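Skorley Kitchen Rehearsal, reviewed by people who have to work beside it

Posted 2021-11-12

The canteen at Totwood serves lunch to a building full of people who believe they are in a hurry. In October we were told a robot arm would be joining us on the early shift. Before the arm came the software, Skorley Kitchen Rehearsal, which lets you run the jobs on screen first and find out what you are in for. I've had it for 14 shifts, mostly on the office laptop with the sticky trackpad.

You get a rendered kitchen, a white arm and a list of jobs. You pick a job, set the order of the steps and watch. The kitchen is much nicer than ours. It has a marble island and a window. I have worked in this canteen for seven years and would like to put in a request.

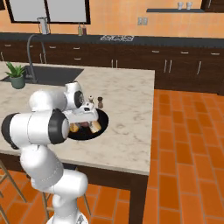
Skorley's kitchen, gripper down over the plate.

Setup took me one morning, most of it spent on the license key. After that it's easy enough. Jobs are built from short steps (reach, grip, lift, put down) and you drag them into order. Suqin Zhong, who runs our hot counter and has never shown any interest in a computer, had her first job built before her tea was cold. She then spent the rest of her break telling the arm it was slow.

It is slow. You can play everything at double speed, and I'd advise against it, as it gives management ideas.

The hot dog job is the one we've run most, and it's where the program earns its money. Sausages and buns sound simple until you have to spell out which one goes first and how far apart they should be. Suqin has been doing it by eye for years and had never had to say any of it out loud. We ended up with two pages of notes on how she lays out a tray, which Hala Karaki on the late shift now uses herself. So the first person trained by our robot software was Hala.
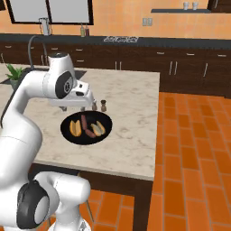 What changes for the staff is harder to get out of the manual. The brochure talks about "freeing your team for higher-value tasks," and we have been trying to work out what those are. From the jobs we've planned so far, the arm would take the repetitive bits of setting up, and one of us would take on filling its trays, wiping its fingers and standing near it. Fraser Matheson, our manager, calls this supervision. Hala calls it having a trainee who never gets the hint. No hours have been cut, and we have that in writing, but I would tell anyone in the same position to get it in writing too.

I do like that the software makes you have the argument early. We found that the arm's reach in our layout would cover the spot where Suqin stands for most of service. On screen that cost us an afternoon and some strong language. 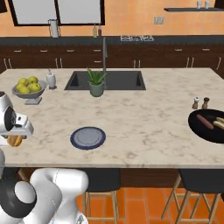 Complaints, then. The bread is too well behaved. A real roll squashes, sheds crumbs and sticks to its neighbor, and I don't trust a plan that has only met the polite kind. The camera views are fiddly to switch. There's no way to add a second person at the counter, so you have to imagine the colleague squeezing behind you with a hot pan - a strange thing to leave out of a kitchen. And the help desk took two days to tell me to restart it.

The fruit job deserves a mention. I'd assumed carrying a bowl of apples would be beneath everybody's notice, but lifting full bowls is what wrecked my wrist, and it's the one task I would hand over tomorrow with a card and a cake.

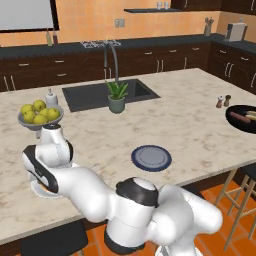 The price is fair if you're already buying the arm and silly if you aren't. If you are the manager, let the counter staff drive. Fraser had the first go at ours and produced a lunch service with no step for putting anything down.

Score: 78 out of 100. Suqin would like it recorded that she gave it less.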